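An afternoon at the Grernuneck open day

Posted 5 September 2024

I have been meaning to get out to Grernuneck since April, when a friend forwarded me the newsletter and I promptly lost it in my inbox. Well, I finally went, and I came home so wound up that I talked through all of dinner and had to reheat mine twice.

For anyone who hasn't come across them, Grernuneck is a small robotics workshop out past the Acuña rail yard. Once a year they open the doors, put out coffee and let people stand as close to the benches as is sensible. You sign a sheet, you get a sticker with your name on it, and off you go. My sticker said 154. I don't know if they started at one, but the place was packed, and the parking lot was worse.

I'd gone mainly for the dishes. They have a project called Flustura that is all about handling tableware, and if you've read this blog for any length of time you'll know I have a weakness for robots doing boring jobs. Backflips are fine. Show me a machine that can put away a plate and I will stand there until my feet hurt.

Didier Lacroix runs the dish bench, and he was great with the crowd. He has a way of answering a question by asking you to try the thing yourself. A man near me wanted to know what was so hard about picking up a plate, and Didier told him to make a beak out of his thumb and one finger, keep his wrist stiff, and go lift a saucer off the coffee table without sliding it to the edge first. He came back a minute later laughing. (I tried it too. I got there on the fourth go and I was not graceful.)

The other half of the job is the rack. It's a long black one with curved dividers, the kind of thing that could be in any kitchen, and a dish has to end up on edge and stay there. I'd never given a second's thought to how much a dish leans once you let go of it. A blue one and a green one can stand in the same rack and sit at quite different angles, and whatever comes next has to fit in beside them. 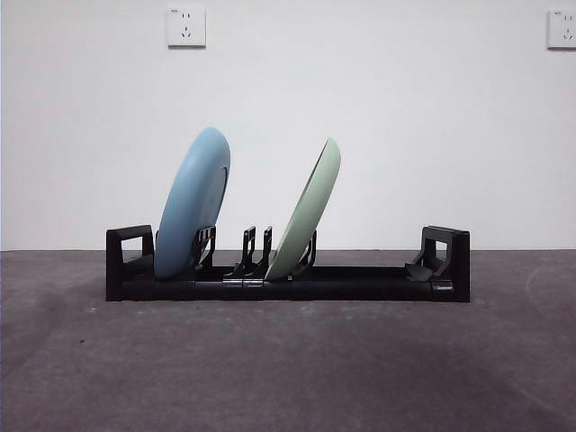 What I learned from hanging around the bench

I stayed through three rounds of this and probably got in the way. Didier didn't seem to mind. Between rounds he talked about how they train it, and I scribbled on the back of the parking map, so blame me for any mistakes.

Every attempt gets recorded, good or bad. They had 3555 of them saved as of that morning, according to a sheet of paper taped to the door, and someone had drawn a little smiley face next to the last digit. The bad ones are kept on purpose. Didier said his first instinct was to throw them out, and that a lot of what he now knows about rims came from going back through them one at a time with a cup of tea.

Rims, by the way, are the whole game. The gripper has two fingers that come together at the tips, and the good place to take hold of a plate is out at the edge, where there's something thin to close on. Come in too high and you're over nothing. Come in too far toward the middle and you're pushing down on a flat surface with no way to get under it. From across the room it looks like one smooth reach, but up close there's a tiny pause just before the fingers close, and I found myself holding my breath every single time! So did the kid next to me, who had clearly been there longer than I had and was calling the results before they happened.

The part I liked best was the wrist camera. I'd been watching from the side like everybody else, thinking of the plate as a plate, a nice round thing I could see all of. At the wrist you don't get that. You get the tips of your own fingers and a huge pale curve that runs right out of view, and from that you have to work out where the edge is and which way it's heading.

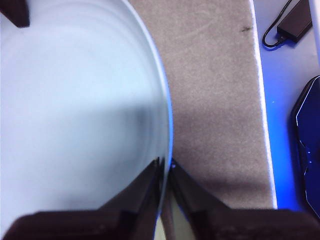 I asked whether shadows were a problem and got a very long and happy answer, most of which went over my head. The short version is yes, sometimes, and a pale plate with a shadow lying across it can be a tricky thing to read. They run the same task at different times of day for exactly that reason. They also swap the plates around a lot. Didier has a habit of buying odd ones at yard sales, and he told me he's up to 26, with his eye on a hideous fish-shaped platter that his wife has asked him not to bring home.

I did make it to the other rooms, though not for as long as they deserved. Zudaver, their software partner, had a table with a simulator you could drive yourself. I crashed it. The line for that one went out the door, so if you go next year, do it first and save the coffee for later.

Tickets were free, and I think they cap it at 100 per session, so sign up early. I'm already on the list for the next newsletter, in a folder this time – with a star on it.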